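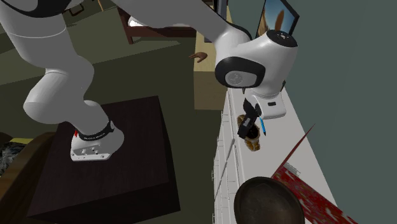
Imani Muriithi doubts that a tidy-up score says anything about homes, and in her reply to our April draft she wrote that a machine which clears a counter in simulation "has cleared nothing yet." We take this objection seriously, and the present section is organized around it.

Print
E-mail this article

4.2 Small objects on a crowded counter

The counter task is shown in Figure 1. The arm must take hold of a single named object and leave its neighbors where they are. The rooms are rendered, and the layout is drawn again for each trial. In total we ran 2,320 trials.

Figure 1. Counter task in simulation. The gripper is over the wristwatch; the blue pen-like item lies next to it.

A watch is harder than it seems. Its strap has no fixed shape, and a grasp that is good for the case can push the strap against the next object. We counted such contact as a failure, even when the watch was lifted. Mousavi prefers a softer rule, in which light contact is allowed, and it is true that a person who tidies a kitchen touches many things without harm. We kept the strict rule for the reason that a bowl near the front of a counter does not forgive a push.

The planner from Kokix was used without changes. We first tuned it on 100 layouts, which were later excluded, and each trial was stopped after nine attempts.

On the question of Muriithi we can give only a partial answer. Our results concern the choice of grasp and the path of the arm. They do not concern friction, worn straps or poor light, and we would not yet leave such a system alone in a kitchen. A test on real counters is planned with Dendell.

Print | E-mail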